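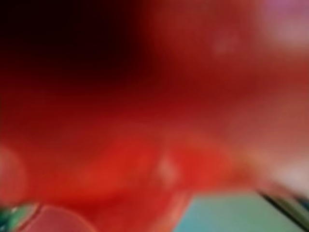
29/11/2020
Madder vat, second go. Gamadmont wool, the undyed skeins Hinata brought over, not the superwash.

Scoured last night, left in the rinse water till morning. Mordant alum 15% + cream of tartar 6%, same as before. Weighed out 154 g dry fiber. Kettle on low, up to 60 C slowly, took forever, the small burner is on its way out again. Told Toshio. He says use the other one. Other one has no knob.

Madder from the Avano bag (the opened one, clip it shut after pls, it was open all week). Ground finer this time. Soaked overnight, poured off the first yellow water and kept it in the jar with the blue lid. Might do something with it, might not.

Wool in at 40. Did not let it go over 65, last batch went brown and I'm fairly sure that was me wandering off to answer the phone at 80-something. Chie thinks it's the water and not the heat. She wants chalk in. Put chalk in half, a pinch, didn't weigh it, sorry Chie.

Pot A no chalk: more orange, a bit flat.
Pot B chalk: redder, deeper. OK she has a point.

Skein 17 went in late, fell behind the bench. Don't count it in the comparison. Tied with two knots so we can tell.

Turned every ten min or so for the first hour, then less. Left both pots to cool with the wool in. Urho says overnight is pointless past four hours, his Bognár notes say otherwise, and they're his own notes. Left it overnight.

pH strips are out of date. Read 7 for everything including vinegar. Need new ones before we write anything down as fact. Genji to order, also gloves size M, also string.

Washfast test: cut 2 short lengths off each pot, stitched to the white cotton, 40 C with the neutral soap. Pot A bled a little on the cotton. Pot B nearly nothing. Labels are in pencil because the marker ran last time.

Light test strips taped in the south window behind card, half covered. Leave them ALONE until February. Whoever moved the last set to water the plant, I know it was for the plant.

To do
- repeat B with weighed chalk
- try the Elar yarn, less lanolin, might take up quicker
- exhaust bath: still color in it, put something pale in before it goes moldy
- fix teh lid on the big kettle
- thermometer reads low by a degree or two against Hinata's, check in ice water

Bath 2 from the leftovers started 4pm, 178 g of the coarse stuff, nothing to report yet. Smells like wet hay. Strainer is soaking in the sink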